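Old Dell tower, cooler off: what should I check before it goes back together?

Posted by zemex_66

I have a black Dell desktop from the Nirness office clear-out and I'm stripping it for cleaning. The side panel and the grey plastic piece with the clips are off and so is the cooler. The processor is still in its socket. Should I take it out too, or leave it alone? I'd like it running again by June.
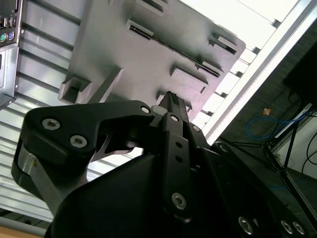
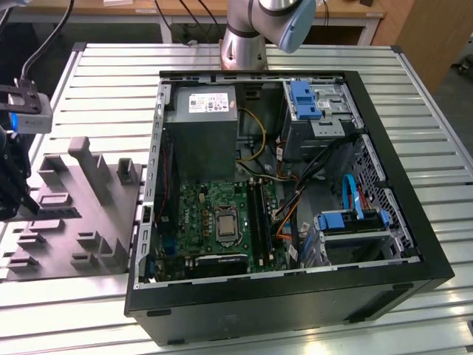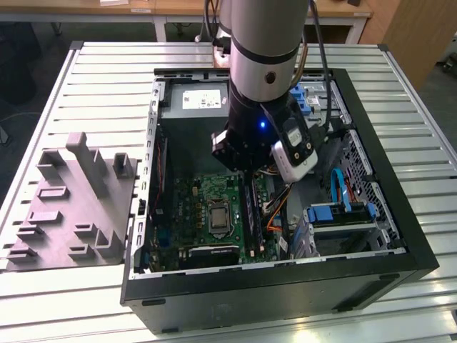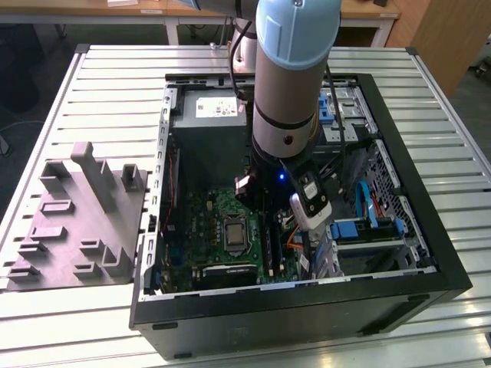 My main worry is the thermal paste. I have never replaced any and don't know how much to use. The processor lid looks clean enough in the second picture, but I can't tell if old paste on the edges matters. I also don't want to mix up the drive leads, one of which is blue.

Grímur Kárason

Leave the processor where it is. Wipe the lid with isopropyl alcohol on a lint-free cloth, and do the same to the base of the cooler. Let both dry. Put a blob the size of a small pea in the middle, then tighten the screws a bit at a time, going corner to corner. The blue lead is SATA, which carries data to the drive. Put tape on both ends before you unplug it.

gorgate

just buy a new one, not worth it

achterberg_m

Check the plastic tabs on the grey piece before refitting. They go brittle with age. Unplug the mains lead and hold the power button for a few seconds before you touch the board.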